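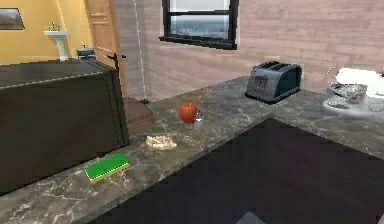 Kitchen simulation: object clutter matters more than wall color

The manipulation group at Flurnthorpe has finished the first full round of tests on how scene variation in simulated kitchens affects pick-and-place policies. The work ran from November to February and used the Jorard scene generator, which builds a kitchen layout from a fixed set of counters, appliances and small objects and then randomizes how they look and where they sit.

The question was a narrow one. Most training sets for counter tasks vary many things at once: wall texture, countertop material, lighting, camera position, object pose, and the number of objects that have nothing to do with the task. Rendering all of it costs machine time, and it has not been clear which of these factors the trained policy needs. The group varied them one at a time, with everything else held at the default values.

Each condition used 300 training episodes. The task set was kept small: pick up an apple, pick up a sponge, or move a salt shaker toward the back wall. Every policy was trained from 3 random seeds and evaluated in kitchens that had been kept out of training. Those held-out layouts include both straight and L-shaped counters, and the objects that are not the target stay in place as distractors.

Clutter had the largest effect. Policies trained with only the target object on the counter did well in matching test scenes and poorly once other food items or utensils were added. The usual failure was a reach toward the wrong object, often the one closest to the front edge of the counter. Training with several unrelated objects removed most of these errors. Adding still more objects after that brought little further gain and made the motion planner slower, as more of the sampled grasps had to be thrown out for collisions.

Camera position came second. Small shifts in height and angle during training were enough to cover the test range. Larger shifts hurt performance on the shaker, which takes up few pixels and has a transparent body that blends into a veined marble surface. The apple was the easiest target under every condition. The sponge fell between the two, and its errors were mostly in wrist rotation when it lay at an angle to the counter edge.

Wall texture made almost no difference. Brick, plaster and tile backgrounds gave results within the spread of the random seeds. The same was true of the rooms visible through open doors, which the generator fills with furniture and fixtures at some cost in rendering time. Countertop material did matter, though less than expected, and only for small or pale objects. Glossy surfaces with reflections were harder than matte ones.

Lighting results are not yet settled. The default lights are fairly even and do not produce the hard shadows that a low sun through a window would cause. A second lighting model, ported from the Stundberg renderer, has been added to the generator, but its exposure settings are still being checked. Polished metal parts on appliances tend to wash out, and until that is corrected the comparison would mix two effects.

Based on these results, the default Jorard configuration has been changed. Wall and adjoining-room textures are now drawn once per batch of scenes, where before they were drawn for every episode. Distractor placement is redrawn for every episode, with a minimum gap between objects so that the gripper can close without contact. The change cut rendering time by more than 30 percent on the group's own machines, with no measurable loss in success rate on the held-out kitchens.

Two limits should be kept in mind. All evaluation so far has been in simulation, and the ranking of factors may shift on hardware, where sensor noise and calibration error are added. The tasks also end at the counter surface. Opening doors and drawers, placing objects in a sink, and loading a toaster are outside the current set.

Hardware trials are planned on the Gebreyes test bench, using the same three tasks and physical objects matched in size to the simulated ones. The updated configuration files and the list of held-out layouts are on the internal server in the generator's release folder. Groups using an older configuration should regenerate their scenes before comparing numbers, as the object spacing rule changes the difficulty of the shaker task.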